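Up at six, before the heat got going, to make a start on the place. I gave myself until noon. Ramesh Thakur's system, the one he has been going on about since we both left Wragg, says you do one surface, one floor and one cold thing per morning, and by the end of a month you live like a monk. He paid for the booklet. I got it secondhand, with his pencil marks in it, and I still feel overcharged.

So: the table, the floor, the fridge. Bottles everywhere, I notice, as soon as I start looking.
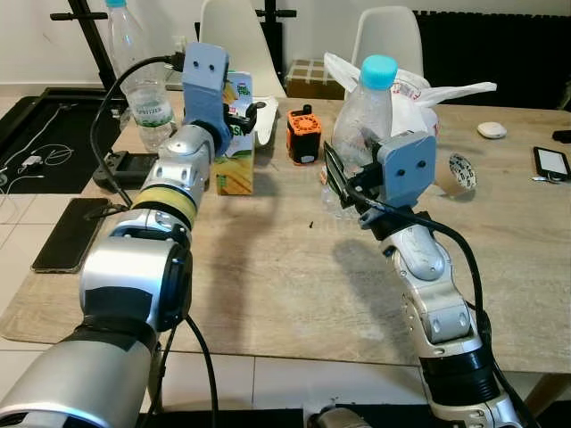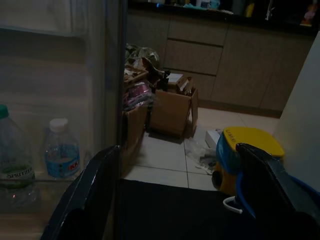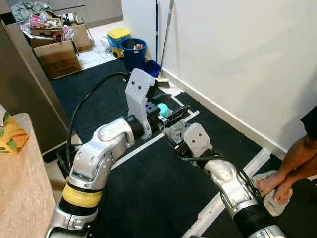
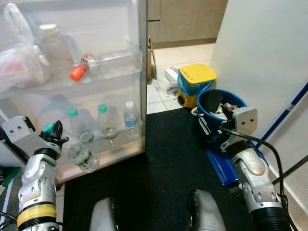 Get rid of the drinks first and the rest will follow, was Ramesh's answer when I sent him my progress, and he added that water is the worst offender because people don't think of it as stuff. I wrote back that I do think of it as stuff, I carry it up the stairs. He said that was exactly his point. I have no idea what his point was. With Ramesh the point tends to move over to wherever you happen to be standing.

Still, I gave it a try. The booklet wants you to take everything out, wipe, and put back only what you'd buy again today. Well, I'd buy water again today. I'd buy it again tomorrow. There's a flaw in a method that can't tell the difference between a bottle of water and a jar of something from two summers ago, and I said so in the margin, under one of his pencil stars.

The fridge door is the part I believe in least. Whoever designed it thought of a family that owns four eggs and a lemon. The lower shelf does fine with the big Spritzer bottles if you put them in upright and shut the door gently, and then somebody opens it in a hurry and they all lean. The plastic bag on the upper one I have been meaning to sort out for I don't know how long. I moved it to the counter, looked at it, and moved it back. The booklet has a name for this, "circling," and considers it a moral failing. I consider it a morning's exercise.

Table next. I'll allow that a table is a fair thing to clear, because you get to see wood at the end of it. But half of what lands there is stuff that has no other home. Where does a roll of packing tape live? I have asked three people now. Graham Dunmore keeps his in the oven drawer, which I would not do. Taner says on a nail. The booklet says tape is a "visitor" and should leave when the job is done, and I would like to know where it's supposed to go. The computer mouse is a visitor too, I suppose, and the phone, and the juice. By that reckoning so am I.

The boxes on the kitchen floor are the real trouble and I'm not going to pretend otherwise. They were going to be there one weekend. I went into the nearer one up to the elbow and came out with packaging, more packaging, and the warranty for a Tulteo kettle that died in my old apartment. Then I found the receipt folder and sat down with it, and that was most of an hour gone. In there was the bill from the Zurngate movers, all 1,814 of it, for a van and two men who put the boxes down exactly where they are now. I paid 310 of that as a "packing supplement" and I packed every box myself! I was annoyed at the time and I got annoyed all over again, sitting on the tiles. I don't think the booklet accounts for that either. It seems to think you can open a box and feel nothing but relief.

The yellow and blue thing with the lid I left alone. Alfie Whiteley says I should pass it on, and he may be right, but he said the same about my bookcase and then took the bookcase.

The tape lines on the dark carpet were next on the list. I have gone back and forth on these. White tape on a charcoal carpet looks very sharp for a day, and then every thread and crumb in the building comes to live on its edges. Gareth Stockdale swears it lifts clean with a hair dryer. Gareth also swore the Pronow cleaner would take anything out of anything, and I have a pale patch on my good jacket to show for that one. I decided the tape could stay until I'd heard from somebody who had done it on a carpet and still liked the carpet.

Noon came. What I have to show for it: one bag of plain trash, one bag of paper, the kettle warranty (torn up, with some satisfaction), and a list. The list has 53 things on it, which is more than I wrote down when I moved in. Ramesh says the list growing is a sign it's working. I'd like to hear what a sign of it not working would be – I asked him that and he sent me a thumbs up.

Cheese sandwich standing at the counter. Drank a whole bottle of water with it, so there's one fewer, and I'm counting that.

Later, 4:30. Had another go at the farther box for 30 minutes by the oven clock. Found the other half of the bike pump. No idea where the first half is now, I had it in December. Put this half in the box it came from and closed the flaps.

Tomorrow the booklet wants "textiles." Will call Graham about the tape.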